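Drurnard DL-3 Under-Shelf Label Printer: Long-Term Review

The DL-3 is a direct thermal label printer sold for pantry, freezer and workshop storage. It prints on continuous or die-cut rolls up to two inches wide and connects by USB-C or Bluetooth. I bought mine at retail in September and have used it for a full relabeling of a kitchen, a basement freezer and one wall of shelving in the garage. The counter on the status page stands at 373 labels.

Hardware

The body is matte gray plastic with a hinged top cover. The cover latch is firm and has not loosened. A bracket with two screws lets the printer hang from the underside of a shelf, with the output slot facing forward. The bracket holds, but the screws in the box are too long for a half-inch shelf and will come through the top. Use shorter ones.

Print resolution is 300 dpi. The older DL-2 was 203 dpi, and the difference is visible in small type. At eight points the new printer gives clean counters in the letters a and e, where the old one filled them in. Bar codes scan on the first pass at any width I tried above three quarters of an inch.

The roll bay takes cores of one inch. Drurnard rolls drop in without adjustment. Third-party rolls with a half-inch core need the adapter, a separate part that should have been in the box.

Feed accuracy is good on die-cut stock. After a roll change the printer runs two blank labels to find the gap, and from then on the print position stays within a thirty-second of an inch. On continuous stock the cutter leaves a small tab at the right edge about once in every dozen cuts. The tab tears off by hand.

Label stock

Most of the cost and most of the trouble are here. I tested two materials from Drurnard and one from Plerel.

The Drurnard paper stock is adequate for dry goods. It marks when rubbed with a fingernail and darkens near heat. A label on a canister beside the stove went gray along one side in less than three weeks. On anything that gets wiped down, it lifts at the corners.

The Drurnard film stock is better in every respect except price. It tolerates a damp cloth and mild dish soap. It also comes away in one piece when warmed with a hair dryer, and leaves no residue on glass or polypropylene.
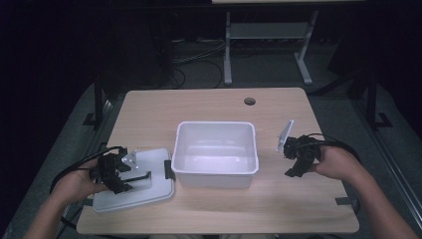 Adhesion to polyethylene is a different matter. It is a low-energy surface, and general-purpose acrylic adhesives wet it poorly. Film labels applied to polyethylene tubs held on flat walls at room temperature. On curved corners they lifted by an eighth of an inch overnight. Cleaning with isopropyl alcohol first helped, and pressing the label down with a rubber roller helped more. Neither fixed the corners completely. My advice is to keep labels on the flat part of a wall, at least half an inch from any bend, and to round the label corners in the software.

The Plerel freezer roll uses a softer rubber-based adhesive. Apply it at room temperature and wait a day before the container goes into the freezer. Labels applied that way have stayed down since September with no edge lift. Labels applied to a container already at freezer temperature fell off, all of them, and the package does warn about this in small print. The Plerel material is slightly thicker than the printer expects. Set density one step darker than the default or the print will look washed out.

One more point on placement. Label the body of a container and leave the lid plain. Lids of one size migrate between containers, and a label reading "bread flour" on a lid is accurate only until the next wash day. My sister-in-law, Ladan Ghaffari, runs a small catering kitchen and had already settled on this rule. She adds a second label on the short end so that the contents can be read when containers are shelved either way around. I have copied that.

Software

The desktop application is competent. Templates can be saved, text fields can be filled from a spreadsheet, and a date field can be set to print the current day plus an offset. The offset is useful for leftovers and stock. I keep one template for three days and another for three months.

The phone application is weaker. It drops the Bluetooth connection when the screen locks and does not resume a batch. A run of 200 labels sent from the phone stopped twice and had to be restarted by hand from the last printed number. The same file sent by USB went through without a pause. Font handling is also inconsistent: a template made on the desktop in a condensed face opens on the phone in a regular one, and the longer names wrap to a second line. Firmware 1.4 was supposed to address the wrapping. It did not on my unit.

There is no account requirement, and templates are stored locally. Exporting them produces an ordinary zip file.

Running cost

Film stock costs a little over twice as much as paper per label. For a household the total is small. For a shop that prints date labels daily, paper on the daily items and film on the permanent ones would be the sensible split. The print head is rated as a user-replaceable part, although I could not find one for sale separately.

Compared with the Flovthorpe 20

The Flovthorpe 20 is cheaper and smaller and runs on its own battery. It prints narrower labels, up to three quarters of an inch, which limits it to one or two lines at a readable size. Its tape is laminated, so abrasion resistance is better than anything I put through the DL-3. For tool drawers and cables I would choose the Flovthorpe. For food storage the wider label is worth having, mainly for the date line.

Faults in use

One jam, caused by a label that had peeled back onto the platen. Clearing it took ten minutes and a plastic scraper. The manual shows the platen release on the wrong side.

The power light is bright enough to be annoying in a dark kitchen and cannot be dimmed.

Rating: four out of five with the film stock, three with the paper. Replacement rolls and the core adapter are sold together as a bundle, which costs less than the two bought singly.

Reviewed by Babak Ansari
Updated 30 November 2024 to add the Plerel freezer results and the firmware note.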